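Enregistrer des démonstrations avec une pince tenue à la main : ce que j'en garde, ce que je jette

Je lis partout qu'il suffit de prendre la pince en main, de faire le geste quelques fois et de laisser l'entraînement s'occuper du reste. Après un mois de septembre passé à trier des épisodes, j'ai des doutes. La méthode marche sur certaines tâches, mal sur d'autres, et le tissu fait partie des tâches pénibles. Voici quand même la procédure que j'utilise, avec les réserves qui vont avec.

1. Choisir une tâche qu'on sait finir

Écrivez en une phrase l'état de départ et l'état d'arrivée. « Ranger la serviette » ne veut rien dire. « Serviette posée sur l'assise, prise par un bord, pliée une fois, lâchée » se vérifie. Si deux personnes qui regardent le même épisode ne sont pas d'accord sur la réussite, la consigne est à refaire. Imad Srour et moi avons perdu une matinée sur ce seul point.

2. Calibrer avant, et recommencer après une pause

Ouvrez et fermez la pince à fond au début de chaque série. Le guide de Kokex, l'outil d'enregistrement que nous utilisons, présente cette étape comme facultative. Je ne suis pas d'accord : sur une série sans calibration, l'ouverture enregistrée dérivait assez pour que la fermeture sur le tissu soit illisible.

3. Faire le geste lentement, mais d'un seul trait

On vous dira de bouger « naturellement ». Mon geste naturel est trop rapide pour la caméra et plein de petites corrections du poignet que le bras ne saura pas reproduire. Je ralentis, je garde le coude près du corps et j'évite de m'arrêter en l'air – un arrêt sans raison, le modèle l'apprend aussi.

Pour le tissu :
– approcher le bord choisi sans pousser le reste ;
– fermer, attendre un instant, puis lever ;
– garder le point de prise visible pendant tout le transport ;
– ouvrir complètement avant de reculer.

4. Varier, sans se raconter d'histoires

Nous avons enregistré 247 épisodes. Au tri, il en restait 103. Les autres avaient une prise ratée, une main dans le champ ou un départ trop semblable au précédent. Przemysław Adamczyk soutient qu'il faut conserver les prises ratées quand elles sont rattrapées. Peut-être. Je les range dans un dossier à part, faute d'avoir vu un essai qui me convainque.

Changez la position de départ tous les 10 épisodes au minimum, et changez aussi de lieu. Une salle de sport est un bon test : beaucoup de métal, des surfaces sombres, du matériel partout à l'arrière-plan.
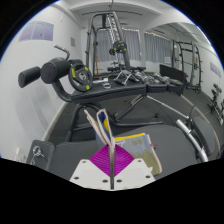 Prise d'un tissu à motifs au-dessus d'une assise grise. Le doigt de la pince et le point de contact restent lisibles.

5. Relire avant d'entraîner

Regardez les épisodes un par un, en vitesse normale. Supprimez ceux où le point de prise disparaît derrière un pli. Vérifiez ensuite que la courbe d'ouverture colle à la vidéo : si la pince se ferme à l'écran et que la courbe ne bouge pas, l'épisode part à la corbeille.

Combien d'épisodes faut-il ? La notice de Kokex parle de 100. Je n'ai pas trouvé sur quelle tâche ce chiffre a été établi, et une serviette n'est pas un cube. Entraînez sur la moitié de vos données, puis sur la totalité, et comparez les deux sur le vrai bras, avec des positions de départ que vous n'avez pas enregistrées. Si l'écart est nul, revoyez la variété de vos départs avant de reprendre la pince.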